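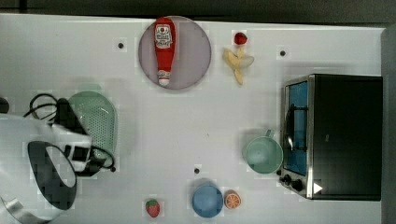

A ketchup bottle on a pink plate, with a strawberry, a banana, a green mug and a toaster oven for company.

# Looking Down on Lunch: How to See Like a Bird

Have you ever wondered what your kitchen table looks like to a fly on the ceiling? It looks very different from the table you know! Plates turn into circles. Mugs lose their sides. Even a big chunky oven can go as flat as a pancake.

This kind of looking has a name. It's called a bird's-eye view, and once you get the hang of it you'll start spotting it everywhere, from maps to board games to the diagrams that come with a new set of shelves.

## Why does everything go flat?

When you sit at the table, you look at things from the side and a little bit from above. Your eyes pick up how tall each thing is, so you can tell a tall glass from a short one straight away.

Now float up to the ceiling (in your imagination, please, and not on a wobbly chair!). From there, tall and short are very hard to tell apart. What you see best is the outline, the shape you'd get if you drew all the way around something with a pencil.

Look at the black toaster oven in the photo. From up there its top is a big dark shape and it takes over almost everything else about it. You can still find the clues that tell you it's an oven, though. There's the glass door along one side, with a dark wire rack showing through, and there are round black knobs at the corner. If we covered up the door and the knobs with a bit of paper, would you still have guessed? It might be a suitcase. It might be a very neat patch of tarmac!

## Circles, circles, circles

Kitchens are full of circles, and you notice them best from above. A plate is the easy one. The pink plate in our picture has a rim that's a little darker than the middle, so you get one circle inside another.

The mug is trickier. From the side, a mug is mostly wall. From above it's mostly hole! You look right down through the opening to the lighter colour inside, and you can hardly tell how deep it goes. The same thing happens with saucepans, buckets, wells and the tops of chimneys.

Cooks like round things because there are no corners for food to hide in. Have you ever tried to get the last bit of yoghurt out of a square tub? A spoon is curved, so it slides happily round a bowl and gets stuck in a corner.

## The ketchup puzzle

Bottles are great fun from above because it matters so much whether they're standing up or lying down. A ketchup bottle standing on its cap shows you only its rounded bottom, and you'd have a job to know what it was. Lay it down and suddenly there's the whole thing: the base, the long red body, the label and the cap.

Our bottle is lying down on the plate, and it stretches nearly all the way across. That gives you a handy way of measuring without a ruler. You can say, "This bottle is nearly one plate long." People measured with feet, hands and thumbs for thousands of years, so why not plates?

And why do so many real squeezy bottles stand on their lids? Ketchup is thick and slow, and it clings to the sides. If the bottle rests with the lid at the bottom, the ketchup has all night to creep down there, ready for your chips on Saturday.

## Fruit that fools you

The strawberry and banana are toys, the sort you find in a play kitchen. Toy makers have to think hard about which parts of a fruit we recognise. For a strawberry, red does a lot of the work. From the side you'd look for a pointy end as well, but from above ours is a small rounded red shape, and it could nearly be a tomato.

The banana is much easier! It's been made with its peel open, and the flaps spread out to the left and right with the pale yellow fruit in between. Nothing else in the fruit bowl opens up quite like that. (An orange comes close, if you peel it very carefully and make an octopus.)

## Try it yourself: the Narkthorpe Table Game

This game comes from our Mai activity club in Narkthorpe, and it's a brilliant one for a rainy afternoon. You need 2 players or more, some paper, a pencil and a table you're allowed to use.

1. One player is the Setter. Everyone else goes out of the room.
2. The Setter chooses 4 things from the kitchen and puts them on the table. Nothing sharp, nothing hot, and no glass.
3. Now the Setter draws the table from above. Stand next to it and look straight down at each thing in turn. Draw outlines only. No colouring in yet!
4. Put everything away.
5. Call the others back in and show them the drawing. Can they fetch the right things and lay the table to match?

You get a point for every right object and another point if it's in the right place. If the Setter drew a circle and you fetched a plate when it should have been a saucepan lid, have a good argument about it and then swap over.

Want to make it harder? Turn something on its side. A mug lying down is a completely different shape, with the handle poking out to one side. A whisk is wonderful. A colander will have everybody groaning.

## Make it into a map

Once you've drawn a table, you can draw a whole kitchen. Start with the edges of the room. Then put in the biggest things, like the cooker and the fridge, and leave the mugs and spoons until last. Map makers work this way too: coast first, then rivers and roads, then the little footpaths.

Add a key in the corner to show what your shapes mean. A circle with a ring inside could be a plate. A small circle with a bump could be a mug. Make up your own and see whether somebody at home can read it.

## Words to keep

**Bird's-eye view:** what you see when you look down from high up.

**Outline:** the line around the outside of a shape.

**Rim:** the edge of something round, like a plate or a mug.

**Key:** the list on a map that tells you what each symbol means.

## One more thing to look for

Go back to the photo and find the small dark round marks on the white table. There's one to the left of the plate and another near the banana. Where's the third? And what do you think they might be? Write down your best idea, then go and look closely at a table at home or at school. You might be surprised how many little marks, holes and screws you've been eating your tea on top of!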